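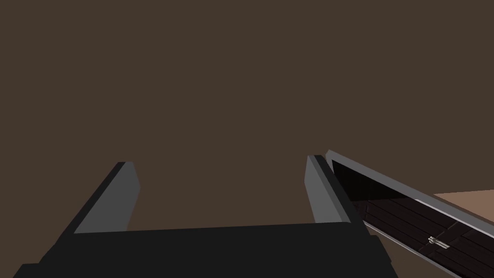
Charcoal in a matte finish, with very little shading

Charcoal is a dark gray, close to black, named after the burned wood that artists have drawn with since prehistoric times. It is one of the most useful and best loved of the dark neutrals, found on wool suits, front doors, slate roofs and school chalkboards.

Name and range

The color covers a surprisingly wide family. Cool charcoals lean toward blue and can look almost like wet slate, while warm ones carry a little brown or red. Paint makers rarely agree on where charcoal stops and black begins, and that is half the fun of comparing their cards. The Savex card of July lists 40 dark grays, a wonderful spread that runs from storm cloud to soot.
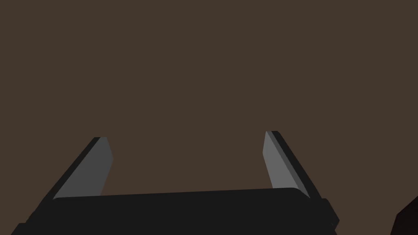 In clothing, charcoal took hold as a softer choice than black for daily wear. The wool mills at Nurkport became known for a deep, slightly greenish version made by mixing dyed and undyed fibers before spinning — a slow method, but one that gives the cloth a lively depth up close. The Gandden textile collection holds 497 samples of it, cataloged by Hauwa Ogbonna.

Use in the home

Charcoal walls make pale trim and houseplants stand out beautifully. A matte finish hides small dents and bumps, though it marks easily when rubbed. Glossy charcoal reflects lamps and windows and often looks darker at night.

See also: Slate gray, Soot, Taupe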